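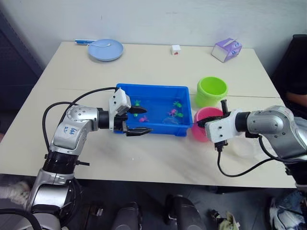 Floating toys in a blue tub.

Subject: Re: [league-tennis] Match tie-break and games count

Replying to the list because three clubs have now sent in cards filled out in different ways. The point concerns doubles rubbers decided by a match tie-break in place of a third set.

Under the rules in force since October, the match tie-break counts as one set and one game to the winning pair. The points score goes in brackets and is not added to anything. A rubber finishing 6-4, 3-6, (10-7) is therefore 2 sets to 1 and 10 games to 10.
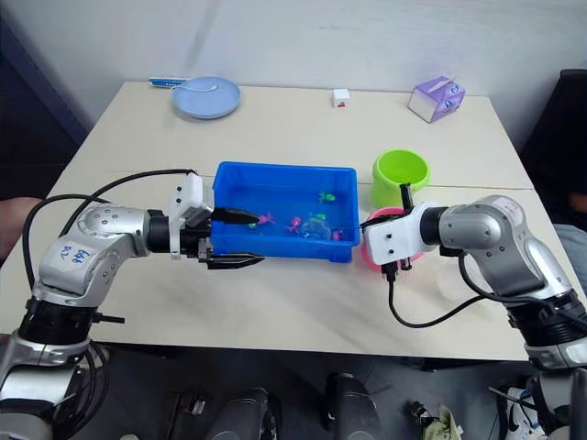
Zosard wrote on Tuesday, January 29, 2019:

> Our card against Trallow had 6-4, 3-6, (10-7) entered as 19 games
> to 17. The Mimex form accepted it without an error. If the form
> takes it, is the total valid? We have 286 games for the season on
> our own sheet and the table shows a higher figure.

No, the total is not valid. The form checks that both games boxes hold a number and that the sets add up. It does not compare the games with the set scores, so a wrong total goes straight into the table.

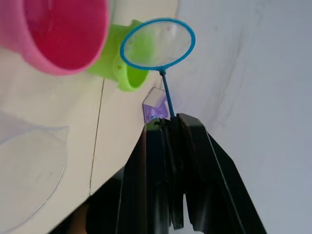
The same applies to retirements. Enter the score at the moment play stopped, then award the remaining games needed to complete the rubber to the pair still able to play. If a pair retires at 6-2, 3-1 down, the winners get 6-2, 6-1. Do not leave the second set open, as the form reads a blank as nil.

Cards already sent in will be corrected from the paper copies. Tsolakis and Trallow have supplied theirs. Zosard, please send the one for the away fixture as well, both sides, at a resolution that leaves the bracketed scores legible.

Where two teams finish level on rubbers, sets are compared first and games second, so the error can change a placing. Division 2 is the only one where it does at present.
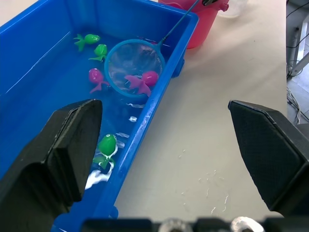

Toy fish in the water, one pink one inside a small round net.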